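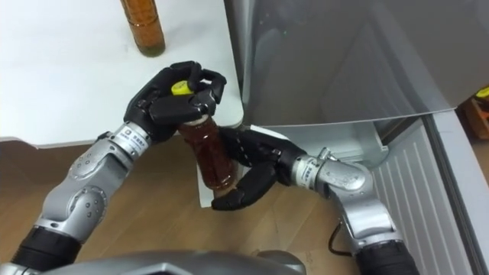
Figure 1. Two-handed hold on a capped bottle, upper hand at the cap end, lower hand at the base.

Unit 6 handout: Looking after the two-arm cell
Prepared by Shayne Kingi. Bring this to the January practical.

1. What the cell does

The cell in the Rundix teaching room has two arms on one torso, each with a multi-fingered hand. We use it for bottle handling. One hand holds the body of the bottle while the other works at the neck. Figure 1 shows the hold you should know by the end of this unit: fingers of the left hand over the neck and shoulder, right hand around the lower body with a finger under the base.

The two hands share the load, so a fault in one arm often shows up first as slipping in the other. Keep that in mind when you read the fault log.

2. Before you power up

Check that the emergency stop is out and within reach of whoever is at the keyboard. Walk around the cell once. Look for cables on the floor near the arm bases and move any that could catch an elbow. The arms drop a little when the brakes release, so keep the space under them clear.

Each wrist has a white label band. Copy what is printed on it into the log sheet before you start. Last year two groups wrote the left arm's details against the right arm and we lost an afternoon sorting it out.

3. Joint screws

The links have small screw holes at the joints. Power off, tag the switch, then check every screw by hand with the short driver from the Vultar kit. You are feeling for movement, so don't lean on it. If a screw turns, mark it with the paint pen, note the joint and call a demonstrator. Do not add thread compound on your own.

Elbows loosen before wrists on this cell. Start there.

4. Hands

Wipe the fingers with a cloth dampened with water. No solvent. Open and close each finger from the hand menu at slow speed and watch for one that lags behind the others. A finger that lags when cold and catches up after a few minutes is normal. A finger that stays behind needs its tendon checked, and Aušra Kütt does those.

The hands are due for service every 3000 grip cycles. The counter is on the second page of the hand menu. It does not reset itself after a service - you have to do it, and write down the old value first.

5. Setting the grip

Set the lower hand first. With the bottle held from the side, raise the grip force in steps of 40 units until it stays put when you tug it lightly. Our soft plastic bottles start to dent near 300, and you should be well under that.

Then bring in the upper hand. It should rest on the shoulder of the bottle without pushing the bottle down through the lower hand. If the bottle tilts as the upper hand closes, the wrist is off line. A small tilt is fine for carrying. For cap work, correct it before going on.

Keep the cap on for all grip tests.

6. Faults you are likely to see

Error 54, hand not responding. Usually the connector at the wrist. Power off, reseat it, try again. If it comes back a second time, stop and report it.

Bottle turns in the lower hand. Dirty finger pads, or force too low. Clean first, then adjust.

Arms stop short of each other. Someone has changed the base offset. Load the saved file and repeat the two-point check from Unit 5.

7. Shutting down

Put the bottle down, open both hands, and send the arms to the rest position before you cut power. Fill in the log sheet and sign it. Completed sheets go to Zbigniew Witkowska.

Reading for next time: Strazds, notes on wrist alignment, sections 2 and 3.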